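Home Help Board > Laundry and Clothes

Gray sweatshirt stays wrinkled and won't fold flat
posted by Sutwood67, Mar 30, 2021

I have a long-sleeved gray knit top, kind of heathered with little dark specks. It's a cotton blend. Every time I fold it the sleeves make a lump in the middle and the stack in my drawer leans over. I usually fold on the bed. Is there a better way, or should I just hang it? Photo is at the bottom.

morico_m
Don't hang it. Knits stretch at the shoulders and you get bumps from the hanger. Lay it face down and smooth it from the collar to the hem with your hands. Fold one side in to the middle, then turn the sleeve back down so it runs along the side. Do the other side the same way. Then fold up from the bottom, 2 times. The sleeves should not cross each other, that's where your lump comes from.

Salinas Jo
I just roll mine. Takes 8 seconds. Wrinkles a bit but who cares, it's a sweatshirt

grustine
morico_m has it right, but a bed is too soft for this. The mattress gives when you press and the creases go back in. Try a table or the top of the dryer. Also take it out as soon as the dryer stops and fold it then. If it has already been lying in a heap, shake it hard by the shoulders first. About ten minutes in the dryer with a damp washcloth works too.
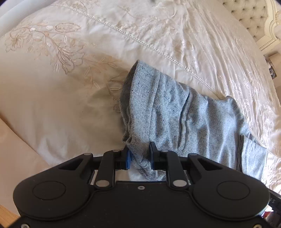 The gray top on the bed, crumpled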